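NOTICE TO CLAIMANT 1448

The Office of the Settlement Administrator, Stavham, acknowledges receipt of your letter concerning the Curus knee. Your letter was read in full by the undersigned and entered in the register at 4:40 in the afternoon.

You ask whether you remain a member of the class. Under the agreement between the Weerakoon company and the persons fitted with its device, a claimant must show that the knee was implanted, that it failed, and that it was removed. You have shown the first two. With regard to the third, you state that your surgeon in Grostcombe advised against removal, and that you have grown used to the sound it makes on stairs.

The Office has no category for the sound.

You further ask whether anyone here has met a person with such a knee. The Office does not ordinarily answer questions of this nature. It may be noted, however, that the former administrator, Polyxeni Bakalis, had two of them, and that the staff could tell from the clicking which floor she had reached. She approved 105 claims before her retirement. Her own was filed late, and she denied it herself, in writing, with a copy to her home address.

Her letter of denial is kept in the file room. It is correct in every particular. I have read it more often than my duties require.

After review, your claim is returned to you without a decision. Two forms are enclosed. The first is a withdrawal, which you are free to sign. The second is a request for hardship review, which has no removal requirement and which, according to our records, has never been used. It was drafted by Ms. Bakalis in her last September here — the margins are in her hand.

Should you choose the second form, please bring it in person. The elevator is out of service, and I will be listening for you on the stairs.

Marit Hellström
Acting Administrator

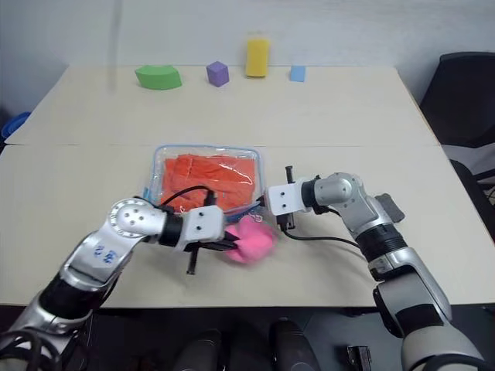
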